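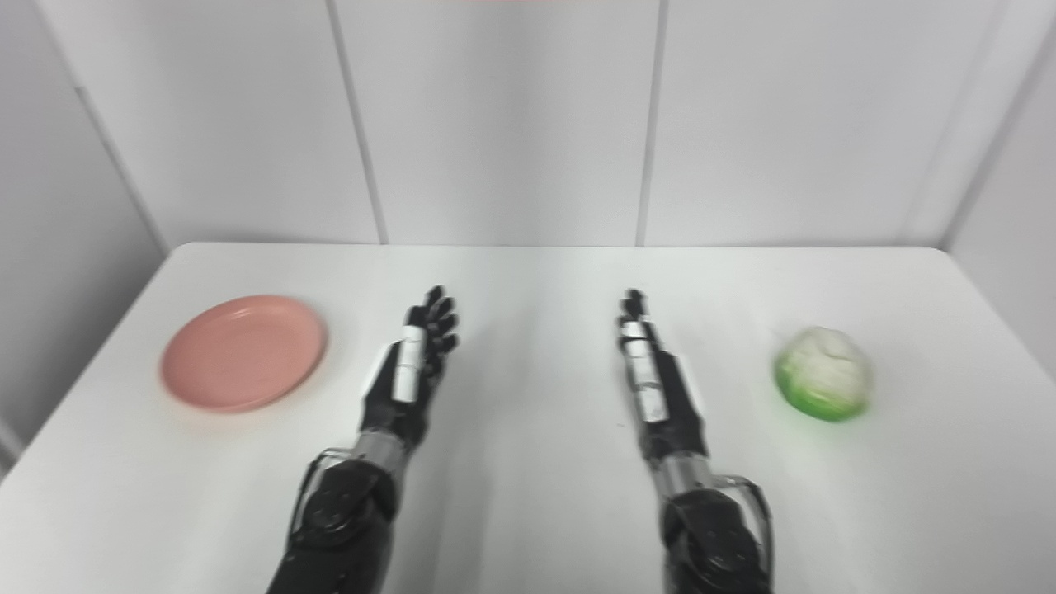 White table top, wall at the back.

Plerkedura Table & Counter Cleaner, concentrate
Item 458
1000 ml bottle, measuring cap included
In stock, ships from Hudgate

Back in stock after the August gap. Same formula, new cap. The old cap leaked if the bottle went over in the box, the new one has a proper seal and a click to it. Old caps don't fit new bottles, sorry, the thread changed.

What it's for: light-colored table tops, counters, shelves, desk tops, cabinet fronts. Takes off coffee rings, pencil, hand grease, tape glue (fresh tape glue – old stuff needs a second go). Dries without a film if you mix it right. Most of the streak complaints we get are from mixing too strong.

Mixing
Everyday wipe-down: 8 ml to a liter of cold water. One cap to the first line.
Greasy spots: 50 ml to a liter. Leave it two minutes, wipe, then go over again with plain water.
Don't use it neat on anything painted. Neat is for the tape glue on glass and steel only.

Water first, then cleaner, or you get a bucket of foam. Mixed bottles keep for a month, after that they loose strength and start to smell flat. Write the date on the spray bottle.

Not for
Oiled or waxed wood
Unsealed stone
Screens
Anything you eat off, unless rinsed after

Not sure about a surface? Try it underneath first, somewhere it won't show, and give it an hour.

Cloths
Use a flat woven one. The fluffy kind drags and leaves lint on white, you'll see every bit. We sell the Pelletier cloths in packs of five, gray or blue, and they go in a normal hot wash. No fabric softener, it ruins them. Paper towel is OK for small jobs.

Smell
Faint lemon, gone in a few minutes. There's an unscented version too but it's made in smaller batches and sells out. Ask before you order, the website count is not always right on that one. 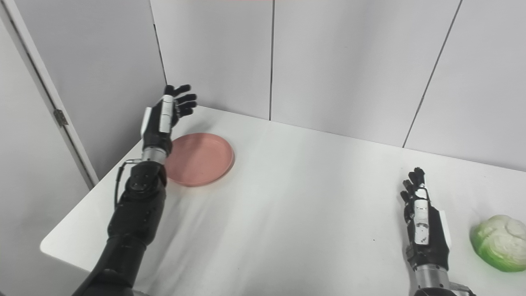 One buyer in Nistham wrote in that the everyday mix did fine on pencil but left a gray shadow where a marker had been, and wanted to know if a stronger mix would shift it or just dull the top.

Our answer – stronger won't help with permanent marker. Wrong kind of cleaner. Rubbing alcohol on a cloth, small patch, test it first, then wipe with the everyday mix after. If the ink has been in there for years it may be staying. Whiteboard marker is different, that comes off with the greasy spot mix most of the time.

Storage
Upright, cap shut, out of the frost. If it freezes it goes cloudy and splits. Let it warm up indoors, shake it, and it should clear. If it doesn't clear send us a photo of the bottle and the batch code (bottom of the back label, small print) and we'll sort it out.

Keep away from kids and pets. Eyes: rinse with plenty of water and get advice if it still stings. Don't mix with bleach. Gloves for the neat stuff.

Shipping
Single bottles go in a padded box. Cases go on the Hudgate truck and need someone there to sign. We can't leave cases outside in winter becuase of the freezing, see above. Returns fine on unopened bottles, you pay the postage back.

Often ordered with it
Pelletier flat cloths, pack of five
Empty spray bottle with fill lines
Plerkedura glass scraper, spare blades sold seperately

Page updated Nov 13, 2018. Prices are in the order form, case price shows once you put a full case in the cart.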